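The Skurnedance Minutes

My aunt Myfanwy left me her house in Tirkcombe and, along with it, the job of secretary to the Skurnedance, which I hadn't known was a job and had certainly never asked for.

I should say what the Skurnedance is. Every August, on the evening of the lowest tide, fourteen people from Tirkcombe walk out across the sand to a rock called Dolholm, dance round it once in their wellingtons and walk back. That's it. There's no music, although Bakari Shirima from the chip shop hums. It has been going on for 192 years and somebody has always written it down, and for the last thirty-odd of those the somebody was Myfanwy Probert, in green ink, in a run of ledgers she kept in the airing cupboard under the spare pillowcases.

I found them in my second week. I'd only gone in for a towel! I sat down on the landing with my hair dripping and read four years straight off, and I can tell you that my aunt, who sent me a five pound note and a single line every birthday until I was thirty-one, was a dreadful gossip on paper. She had who'd trodden on whom. She had who'd cried. One whole page was given over to a pair of trousers.

Then Mwende Ondieki came round with a lemon cake and said, very sweetly, that they were all so looking forward to this year's minutes.

I said I wasn't much of a writer.

"Oh, neither was she, to begin with," said Mwende, and cut me a slice the size of a brick.

So I thought I'd start by typing up the old ones, to get the hang of it. I had a notion of making a proper book, with an index. I worked in the evenings with the back door open and the gulls going mad on the roof, and I got quite fond of it, to be truthful. You learn a place quicker that way than by standing about in the post office. I knew that the Rotich brothers hadn't spoken for two summers over a wheelbarrow before I'd so much as said good morning to either of them, and when I did meet the elder one I very nearly asked him if he'd got it back. 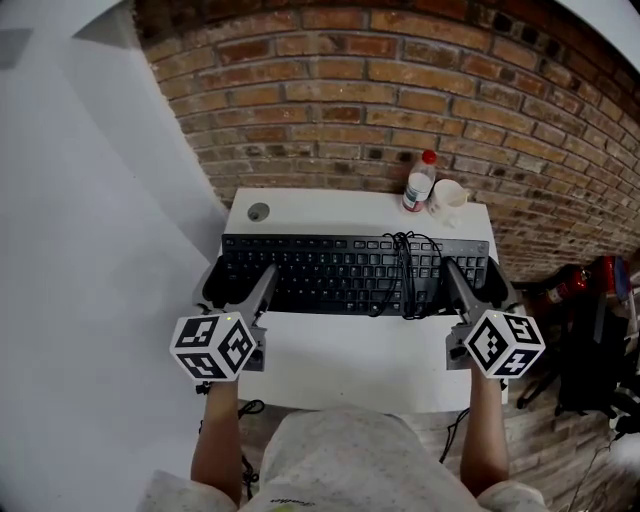
By the end of July I'd typed up sixteen years and my shoulders had gone solid. And I'd noticed something. Every year had its fourteen names, neatly in a column, and every year the name at the bottom was E. Delić.

Now, I'd met everybody by then. It's not a big village. I knew the dancers, I knew the ones who'd given up dancing on account of their knees, and I'd never come across a Delić of any sort. I asked Bakari while he was wrapping my haddock and he got terribly interested in the vinegar. I asked Mwanahawa Biwott, who keeps the key to the hall, and she told me it looked like rain.

"It doesn't, though," I said.

"Later on," said Mwanahawa, and shut the door.

I went back to the ledgers. Myfanwy had something to say about everyone else – that one danced like a wardrobe going downstairs, that one had been at the sherry – but for E. Delić there was only ever the same small note. "Waited." Or some years, "Waited, and brought the lamp."

Well, you can imagine. I had the poor soul drowned by bedtime. I'd got a storm and a lost sweetheart, and a light on the rock that the fishermen wouldn't look at, and I lay there in my aunt's bed with the window rattling and didn't sleep a wink until gone three.

The evening came. We met by the slipway just before seven, all in our wellingtons, and I counted heads, as that was now my business. Thirteen, with me.

"We're one short," I said.

"No we're not," said Mwende. "Come along, we'll lose the light."

It's further than it looks, out to Dolholm. The sand is ribbed and hard on the feet, and then there's a soft stretch where you have to keep moving or you lose a boot. Nobody talked much. Bakari had started humming, some tune I half knew. And when we came up to the rock there was a light on it, low down, a yellow one, and I took hold of Mwanahawa's sleeve so hard I heard a stitch go.

"Evening," said the light.

She was a woman of seventy or so in a yellow oilskin, sitting on a camping stool with a flask between her feet. She had walked over from the other side. It had never crossed my mind that there was another side, that if you could reach a rock from our beach then you could reach it from the beach across the bay just as well, and that a person might do so once a year and be home in time for the news.

"Ermira Delić," she said, and shook my hand. "You have her chin. Did she tell you about the trousers?"

"I've read about them," I said.

"They were mine," said Ermira.

We danced. I went the wrong way and had to be turned round by the shoulders. Afterwards the others drifted off a little and looked at the sea with tremendous concentration, all twelve of them, and Ermira poured tea into the lid of the flask and a second cup, a blue enamel one with a chip in the rim, which she gave to me. It had a P scratched on the bottom.

She asked who was writing it down now, and I said I supposed I was.

"Green ink?"

"I've been typing."

She thought about that for a bit, and drank her tea.

"You might do this one by hand," she said.

The water had started coming in by then, very thin and quick over the sand, and Mwende was calling. I did look back, twice. Both times I could see the lamp, going along steadily the other way.

I bought the ink in the morning.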